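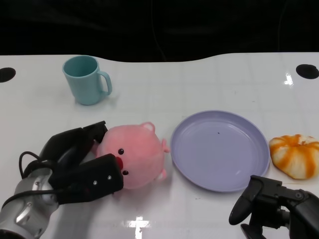

Page last changed: June, 14:20

A tidy table, and who is paying for it

The woman who runs the workplace service at Jestico would prefer that I not use her name, and I would prefer that she not use the word "surface" as a verb. We settled on the first of those. Jestico sells desk clearing to offices and, lately, to people who work at home. For a monthly fee they come to you, look at what is on your table, and discuss whether it should be there.

I came with doubts. A table is a place where things get put. If there's a mug on it, that usually means somebody wanted a drink.

"People say that to me all the time," she said. "And then I ask them how long the mug has been there."

We talked at the Murnby office, which takes up the upper floor of a former shoe warehouse. The tables there are white and glossy, with a wavy far edge and round black holes toward the back corners. The shine catches the ceiling lights badly. I asked why a company that sells calm would buy a table that glares at you.

"It shows everything," she said. "You can't ignore a white table. On a dark one you'd lose a week's worth of crumbs."

It also shows scuffs, I said. She agreed that it shows scuffs.

The method, as far as I could follow it, goes like this. Each thing on the table has to be in one of 3 groups: used today, used this week, or kept for company. The first group stays. The second goes in a drawer. The third group is the one clients argue over, and it's where the pale teal mug and the pink plush pig come in, because Jestico uses objects like these in its introductory session. The mug is easy. It is plastic, it has a handle, it holds a drink, and when the drink is finished it goes back to the kitchen. The pig is supposed to be hard.

"Everyone has a pig," she said. "It might be a snow globe or a rock from a beach. We call it the pig because that's what we use."

I asked what the right answer is on the pig.

"There isn't one. We ask you to hold it and say what it does for you."

I said it seemed to me that a small fuzzy pig with bead eyes and a red snout does one thing, and does it without any help from a consultant. She laughed at this, to her credit, and then told me that 227 clients had been through the session and that most of them kept the pig. So what had they paid for? "For deciding," she said. "Before that, it was just there."

This is the part of the business I have the most trouble with. If most people end up keeping the thing, the table looks the same at the end of the hour as it did at the start, except that the owner now has a view on it. She didn't accept that. She said a pig that has been chosen gets dusted, and a pig that hasn't been chosen ends up behind the monitor. I asked whether anyone had checked on the dusting. Nobody had.

The price came up next. An introductory session is $200, and that doesn't include the drawer. The drawer is made by a firm called Brallden and comes in one size. Jestico says it takes no cut on the drawers. It does lend them out during the trial month, and I'd guess that very few get sent back.

"You can use a shoebox," she said when I pressed her. "I'd never tell a client they couldn't use a shoebox."

The brochure doesn't mention shoeboxes. I looked.

We got on better when we talked about cables. The holes in a table like this are meant to take them down and out of sight, and she was refreshingly blunt about how seldom that works. "The plug won't fit, or the cord is too short by the width of your hand. So people run it over the edge and leave the hole empty. Then pens go down it." She tells clients to cover any hole they don't use. That advice is free, and I've since followed it at home with a jar lid.

She was also blunt about her rivals. Ursu, the larger company, has clients photograph their desks every evening and sends back a score. She thinks it makes people hide things in bags under the chair. I think so too, though I pointed out that a drawer is not so different from a bag.

"A drawer you open," she said.

I wanted to know what her own desk was like. She said it had a lamp, a notebook, a mug and 14 pencils, and that the pencils were all in the first group. I said no one uses 14 pencils in a day. She said I hadn't seen her sharpen them, and we moved on to parking, which at Murnby is on the street and free after six.

Jestico takes bookings for the introductory session through its own site. Ask about the drawer before the trial month begins, and ask what it costs to send it back.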